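Reference 147: Medication diary entries missing from clinic summary
Service: Redier maternity medicines diary
Reported by: Nistholm antenatal clinic
Date opened: 15 Apr 2020
Priority: High, raised from Medium on review
Status: Resolved, monitoring in place

Reported problem

The clinic reports that medicines entered by patients in the Redier diary do not always appear in the summary printed before an antenatal appointment. The entries remain visible to the patient on her own telephone. The midwife's view shows the day as blank, with no warning that anything is missing.

The clinic first noticed the problem with over-the-counter painkillers. A patient stated at her appointment that she had taken paracetamol on several days for back pain, whereas her summary showed none. Iron tablets and folic acid entered by the same patient were shown correctly.

First response

The clinic was asked to continue taking a verbal medicines history at every appointment and not to rely on the printed summary until further notice. The clinic confirmed that this was already its normal practice and that no prescribing decision had been made from the summary alone.

The support desk requested the following:
– the version number shown at the foot of the diary's settings page;
– whether the missing items had been chosen from the list or typed in by the patient;
– whether the patient had recorded a dose.

Patient names and hospital numbers should not be sent through this ticket. One attachment received with the first reply contained a hospital number. It was deleted and the clinic was informed.

Investigation

The clinic replied that all affected patients were using version 22 of the diary. Patients who had remained on the earlier version were not affected. The missing items had all been typed in by hand, and in each case the dose had been left empty.

The fault was reproduced on a test account. An entry for "paracetamol" chosen from the list passed to the summary with or without a dose. The same word typed by hand passed to the summary only when a dose was given. Where the dose was empty, the entry was stored but marked as a draft, and drafts are excluded from the clinic view.

The clinic asked whether the fault could be connected with the change of server carried out for the Kinnunen laboratory results feed. The two services do not share a database, and the logs for the results feed show no errors over the period. This was ruled out.

A second possible cause was considered. Some patients had set the diary to work without a connection, and entries made in this way are sent later. Test entries made offline reached the summary correctly once a dose had been given. The offline setting was therefore left unchanged.

Cause

Version 22 introduced a check intended to prevent half-finished entries from reaching the clinic. The check treated a missing dose as a sign that the patient had not finished typing. Many patients do not know the strength of a tablet bought at a supermarket, and leave the dose empty on purpose.

Action taken

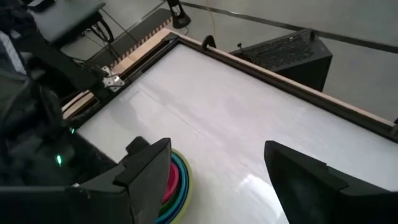 White tabletop with wooden outer rail.

1. The check was withdrawn and replaced in version 23. An entry without a dose now passes to the summary with the words "dose not recorded" beside it.
2. Entries wrongly held as drafts were released overnight. They appear in the summary under the day on which the patient made them.
3. A notice was placed on the clinic sign-in page, asking staff to reprint any summary produced under version 22.
4. The Grerkitz translation of the new wording was checked and corrected before release. The first draft had used a phrase closer to "no dose taken", which could have misled staff.

Confirmation from the clinic

The clinic reprinted the summaries for its next 15 appointments and compared each with the patient's own diary. All entries matched. One summary listed the same medicine twice on one day. The patient confirmed that she had entered it both times herself, and no correction was made.

The clinic asked that the dose box be marked as optional on the patient's screen. This has been passed to the design team as a separate request and will be considered for the September release. It does not prevent this ticket from being closed.

Remaining points

Patients who have switched off automatic updates will remain on version 22 until they update by hand. Clinics should ask about this at the next appointment – the version number is shown on the settings page. Verbal medicines histories should continue in all cases.

Monitoring will continue until the September release. Any further missing entry should be reported under the present reference.

Related tickets
Summary prints with blank second page
Patient unable to change due date in diary
Reminder for iron tablets sent twice
Clinic sign-in page slow on Monday mornings
Allergy field not shown in large-print summary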